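Printed Film Packaging, Shelf Two

Gallery notes by Ineke Van Rooij

Flexible packaging from the Tevis sample room, February intake. The shelf holds bags and sleeves collected for their printing and for how the film behaves once a pack has been handled. Notes cover the film, the inks and the layout of the panels. Contents are logged separately in the Okura register and are not discussed on this page.

Lighting in the room is mixed. Color on clear film shifts a good deal between the window side and the cabinet side, so no color values are given. Anyone who needs a match should ask for the sample and read it on the bench against a white card.

Translucent film is the hardest group to record. The unprinted area picks up tints from the inks on the far side, and a crease can put two separate parts of the artwork next to each other. White ink is often laid down first as a backing so that a solid panel stays readable. Where the backing stops, the color drops off quickly.

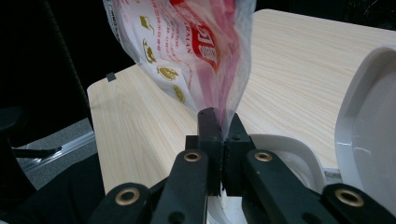

Handling marks are kept as found. We do not iron or flatten film before it goes into the register — heat changes the gloss, and weights leave their own lines. A bag that has creased across its lettering is entered with the lettering as far as it can be read, and the rest is left blank until someone opens out the folds.

Entry conventions, for readers coming to the gallery from the main index:

Panels. Solid color areas are listed first, by color and side. Large characters are entered in the original script where they are complete. Partial characters are not guessed.

Small text. Fine print is entered by color and direction only, unless it can be read under the 2x loupe. Fragments of Latin lettering are copied as they stand, with no attempt to complete the word.

Icons. Gold and other metallic-looking inks are entered by appearance. Badges and seals are noted by outline. Their meaning is left to Veikko Kallio, who keeps the symbol list.

Corners. Narrow corners crumple first and are checked for pinholes at the end of each intake. Film that has split goes to drawer 26.

The paper and board samples are on a separate page, up to entry 229. Corrections to the film entries go to Liesbeth Segers at the Tevis desk, with the shelf number in the subject line.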